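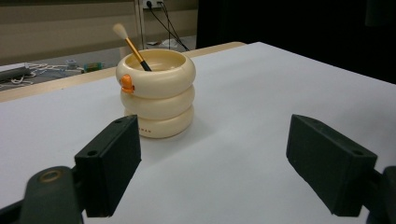

Brush and ringed container, bench task at the Pimura Club.

About the Pimura Club

26 Jul 2021
Posted by the Pimura web team

The Pimura Club is the robotics and automation club of Trodetley School. It is open to pupils in Years 9 to 13 and meets after lessons during term. Membership is capped at 15, which is the number the room and the equipment will support. There is a waiting list. Places are offered in the order that forms are received, with no entry test.

The club began as a line-following group using kit cars. It moved to handling work when the school entered the Semwal Challenge, a regional contest in which teams are marked on how well a machine can pick up, move and put down household objects. The cars are still kept and are used in the first half-term with new members.

What we work on

The main project is called Inda. Its aim is to teach an arm to do small table tasks by copying a person. A member holds a gripper in the hand and carries out the task, and the movement is recorded. The recordings are then sorted, trimmed and used to train a model. Most of the club's time goes on the first two of these steps.

Objects are chosen for shape and surface. Ridged, glossy and hollow items are preferred at present, as plain boxes were handled well enough last year and gave us little to learn from. Long thin items such as brushes are used for tasks that involve putting one object into another. Each task has a written sheet giving the start layout, the end layout and the faults that rule a recording out.

Two-handed tasks were added this year. They take longer to learn and are harder to record cleanly – the person has to think about both grippers at once, and tends to let one of them drift. New members start on one gripper and move to two when they have passed the bench check.

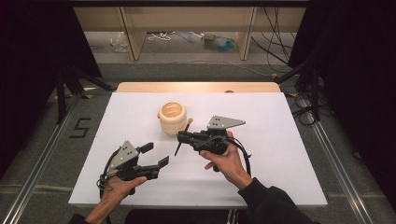

Two-gripper work on the white board, with the ribbed cup near the centre.

Recording targets

The target for the school year was 4,000 usable recordings across all tasks. A recording is usable if it passes the fault sheet and has been checked by a second member. Of the two-handed tasks, 600 recordings have been accepted so far, and this part of the work will carry on into next year. Typical length is roughly 47 seconds for a two-handed task, including the return to the start layout. Single-gripper tasks are shorter.

Rejected recordings are kept in a separate folder with the fault code in the file name. Older members use them when writing new task sheets.

How the club is run

Members work in pairs, one on the grippers and one on the log, and change over at the half-way point. Software is written in Python. Members are not expected to know it on joining, but should be ready to read other people's code and to comment their own. Gripper parts are drawn and fitted by the hardware group, which also keeps the list of spares.

Bench rules are short. Sleeves and cables are to be kept clear of the fingers. Food and drink stay outside. Anything moved from its marked place goes back before the next pair starts.

The Semwal Challenge is held in November. The school enters one team of up to six, chosen from those who have completed a full year. Members who are not in the team may attend as reserves.

Joining

Forms are available from the school office and should be returned there. There is no fee. Parents and carers are welcome to visit during a session by arrangement with the office.

Contact: Pimura Club, c/o School Office, Trodetley School | © 2021 Trodetley School | Back to top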